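Three Black Trays and One Very Yellow Shelf
Posted 2 May 2025

So the shoe thing has gotten a little out of hand. I mentioned last time that I wanted to stop kicking sneakers around the entryway, and several of you asked what I ended up with, so let's talk trays!

I looked at a lot of boot mats first. The nicest one was from Chevalier and it cost 112 dollars, for a mat (I put it back in the cart twice, I'm not proud). Then I found the Jika ones, which are shaped like the sole of a shoe, with raised walls, and I was a goner. They're silly. I love them. I got three in black for 65 dollars and set them in a row on the yellow shelf. 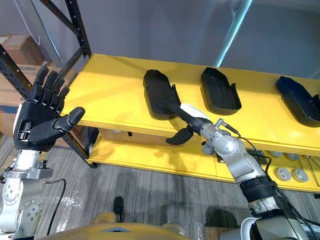 Marigoldhouse wrote in to ask why anyone would bother with three small trays when one long one holds the same grit and only needs rinsing once. Fair question, and I did think about it. But a long tray is a pain to carry to the sink without tipping it down your leg, and these I can grab one at a time. Also I had a long one in the last apartment and it turned into a place for mail.

The shelf deserves a word too. It's a Prekier, bright yellow, and it has a raised lip along the front that I didn't care about at all when I bought it. Now it's my favorite part – things can slide forward and they stop. The top is slightly worn, and I've gone back and forth on repainting it. Matching that yellow would be a nightmare, so for now it stays as is.

The one thing I'm still fussing with is the spacing. Pushed together, the trays look like a parade. Spread out, they eat up the whole shelf and I've got nowhere to drop my keys. I've also been pulling the first one a bit closer to the front, and I think I like it better when the row isn't so perfect?

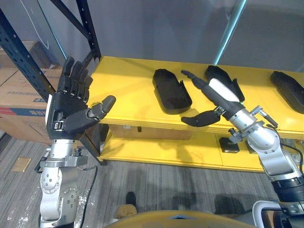

Sole-shaped trays on the yellow shelf, current arrangement.

Next up is the coat situation. The flea market over in Clokow comes back in July and I'm hoping for a row of old hooks, preferably for less than the 77 dollars I saw a set going for online. If you've hung heavy coats on plaster, tell me what anchors you used – mine keep pulling out and the wall is starting to look like cheese.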